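Wallpaper

Wallpaper is a material used to cover and decorate the inside walls of buildings. It is usually sold in rolls and is fixed to the wall with paste or with a self-adhesive back. The word is used also for coverings which contain little paper or no paper, for example vinyl and non-woven fibre. Wallpaper can be plain, but most kinds carry a printed pattern, and the pattern is commonly the reason why a buyer prefers it to paint.

Materials

The oldest type is made only of paper. It is light and cheap, but it stretches when the paste makes it wet, and it must rest for some minutes before it is hung. Non-woven wallpaper is made of mixed natural and artificial fibres. It does not stretch in the same way, so the paste can be put directly on the wall. Vinyl wallpaper has a plastic layer on the front and can be cleaned with a damp cloth. For this it is often chosen for kitchens and bathrooms.

Self-adhesive wallpaper has a glue layer protected by a backing sheet. It is popular in rented flats and for small surfaces such as shelves, cupboard doors and the inside of boxes. On rough plaster it holds badly, and the corners may lift after one summer.

Pattern and repeat

A printed pattern returns after a fixed distance, called the repeat. In a straight match the same part of the motif meets the edge at the same height on each strip. In a drop match every second strip is moved down, commonly by half of the repeat. A random match needs no adjusting, and stripes belong to this group. The longer the repeat, the more paper is lost in cutting.

Patterns are commonly divided into floral, geometric, pictorial and textured ones. The division is not strict. Many floral papers place the flowers over a trellis or a net of lines, an arrangement which is old and which comes back into fashion from time to time.

Local production: Clancombe and Unmont

In the district of Clancombe wallpaper was printed in small workshops, first with wooden blocks and later with rollers. The Namanier works was the largest of them. Its pattern register contains 3571 entries, of which 1012 are floral. The entries give the name of the pattern, the number of colours and the length of the repeat. The most complicated designs used 8 colours, and each colour required its own roller.

The Arabzadeh printing house in Unmont bought a part of the rollers when the Namanier works closed. It printed short runs of 600 rolls, mostly for hotels and tea rooms. Papers of the Unmont period have larger motifs and stronger ground colours than the earlier ones, in which cream and grey are usual. Samples from both houses are kept in Clancombe and are shown every June.

Floral papers with simplified flowers

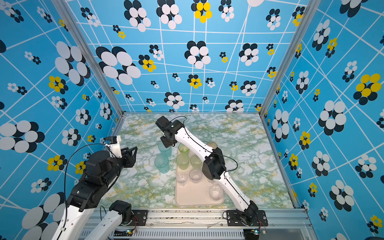
Simplified flowers are drawn without natural detail. Petals become circles, ovals or drops, and stems and leaves are frequently left out. Such papers need few colours and remain clear from a distance. The ground may be very bright, as with a sky-blue paper whose flowers are built from overlapping ovals in black, white and yellow, laid over a grid of thin white lines. The grid is slightly skewed, and the flowers are of very different sizes, with many small clusters of dots between the large ones. When a paper of this kind goes on three walls, the same colours come back on every side, and a pale floor, for instance one with a marble pattern, gives the eye some rest. In small spaces the large flowers have a strong effect, and some decorators prefer to use them on one wall only.

Hanging

Before hanging, the wall is cleaned, holes are filled and old loose paper is removed. A vertical line is drawn with a plumb line or a spirit level, and the first strip follows this line and not the corner of the room, as corners are seldom straight. Each strip is cut a little longer than the wall and trimmed at the top and at the bottom after it has been smoothed with a brush.

In an inside corner the strip is cut so that only a narrow margin turns on to the next wall. The remaining piece is hung from a new vertical line and covers this margin. With grid patterns any error at the corner is easily noticed. Rolls should be bought from the same batch, whose number is printed on the label, for the shade can differ between batches.

See also: Border (decoration); Lining paper; Block printing; Wallpaper paste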